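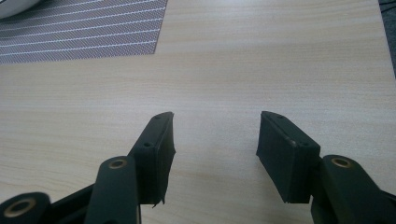
4. Setting up and caring for the table top

The Neritz top has a light wood-grain finish. Leave the table standing for 24 hours after assembly before you put anything heavy on it. Wipe it down first to remove packing dust.

4.1 Before first use

1. Check that all leg bolts are tight (see section 3).
2. Wipe the top with a damp cloth, working along the grain.
3. Dry with a second cloth. Do not leave water sitting at the edges.
4. Move the table to its final spot. Lift it with 2 people. Do not drag it over carpet, as this can loosen the legs.

4.2 Laying placemats

1. Make sure the top and the underside of the mat are both dry.
2. Lay the mat flat, well in from the corner of the table.
3. Smooth it from the centre outwards.
4. Set dishes down on the mat. Lift them to move them. 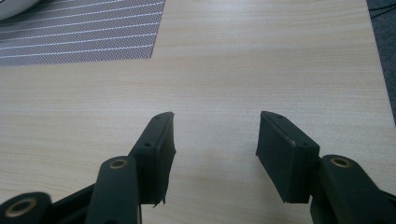

Woven mat with white lines, laid flat on the table top.

Note: Mats with a rubber backing can leave a mark on pale finishes. If you use one, lift it every evening and let the top air.

CAUTION: Placemats are not heat pads. Use a trivet under anything straight from the oven or stove.

4.3 Cleaning

Crumbs: brush off with a soft, dry cloth. Do not scrape.

Grease: use a little dish soap in warm water, then rinse and dry.

Marks that stay: use Cordero surface cleaner, diluted as shown on the bottle. Test it under the table first. Do not use bleach, scouring powder or steel wool on any colour of top.

Woven mats: shake out, sponge both sides and dry flat. Do not fold.

Spare feet and bolts are listed in section 6.

Last updated: February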